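Flower Arranging, Table 2
Gallery by Austra Lepik

Work on the spring sets covered glass vases and red, white and lavender stems. The vases are the Kokitz pattern, clear and red. Stems come from the Zamora list, 400 to a carton, and are sorted by color before use. Arrangements are built on a bare wood top so the spread of each bunch can be judged from the side.

Clear vase, narrow, with a large red flower near the mouth.
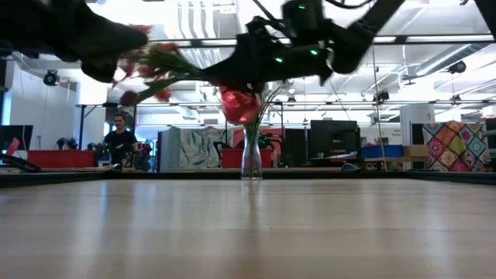

Red vase with red flowers to the left and white to the right. A second red bunch lies on the table.
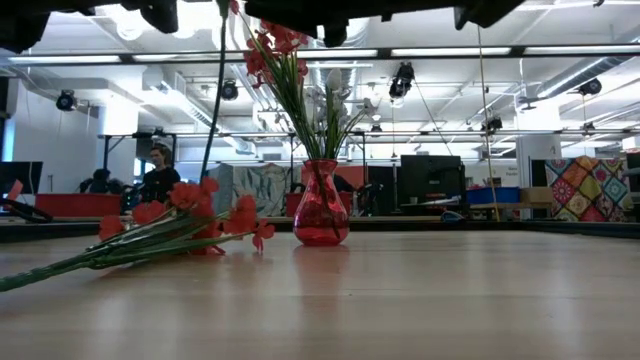

Red vase with two dark burgundy blooms among the red. Clear vase at the far edge, lavender and white.

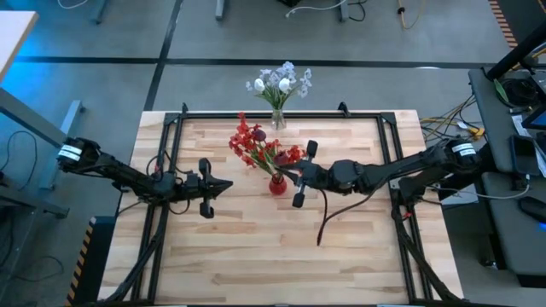

Stem length is the main variable. A stem cut under 11 inches sits too low in the clear pattern and is kept for the red one. Tudor Toma keeps the cutting chart and the Prekach order sheet. Cartons are opened at 50 stems per tray. The next set uses the same vases with shorter greenery.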